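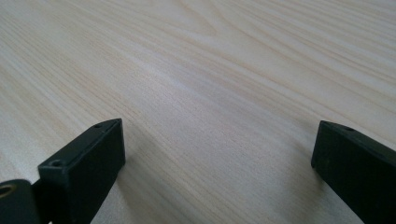

Figure 1. View from the handheld gripper, fingers open above the bench.

Teaching by Doing: Our Term with the Jilla Gripper
Project report, Vastedden robotics stream

Okay, so I should say up front that I came into this project thinking the robot would be the hard part. I'd pictured us fighting with motors until September. We spent most of our time holding a plastic claw and arguing about how fast to move our wrists!

Our group was me (Rakiya Bashir), Digby Tuhiwai and Getsemaní Alvarado, with Panya Panyasiri supervising. The question we picked was pretty simple: if you want to show an arm how to pick up a small item and put it somewhere else, is it better to drive the arm by remote control, or to do the job yourself with a handheld gripper that records what your hand is doing?

What we used

The handheld one we called Jilla. It has two black fingers that close towards each other, and a camera looking out past them, so every recording has the fingertips in the bottom of the view and the work surface behind. The remote control setup was called Dender, and it was a small joystick box wired to the arm across the room. Digby built most of Dender over the break and is still a bit protective of it (sorry, Digby).

The task was moving a wooden peg from the bench into a shallow tray. We started each handheld take with the gripper open and hovering over bare wood, then brought it across to the peg. Getsemaní came up with that rule after our first batch, where half the takes began with the peg already between the fingers and the start of the motion was missing. Obvious in hindsight, but we lost a whole afternoon of recordings to it.

How the sessions went

We each did seven takes per session on each setup, and ran three sessions. A handheld take took me around 6 seconds once I'd got the hang of it. Dender was much slower. You push the stick, wait, realise you've gone past the peg, come back, go past it the other way... My first session on the joystick was honestly embarrassing and I've asked for the footage to stay in the group folder.

Handheld had its own problems though. It's so easy to move like a person! I kept tipping my wrist over to get a better angle on the peg, and the arm can't copy that without running into its own elbow joint. Panya spotted it when we played the takes back and told me to pretend I was wearing a cast. Weirdly good advice. My takes from the third session are a lot stiffer and a lot more useful.

The other thing was shadows. The bench is a very pale wood, which is lovely for seeing black fingertips against, but the fingers throw soft grey shadows when they're close to it. Digby wanted to cover the bench with dark cloth. I wanted to leave it. We left it, mainly as the cloth kept bunching up under the tray.

What I'd change

More people, for a start. Three of us is not enough to say much about which method is easier to learn, particularly when one of the three built the joystick. I'd also like to try a mix, with handheld takes for the reach and Dender for the last little bit over the tray, where I was sloppy by hand and the joystick made me slow down.

Getsemaní is writing up the playback results separately, and the colour calibration notes are at the back of her section.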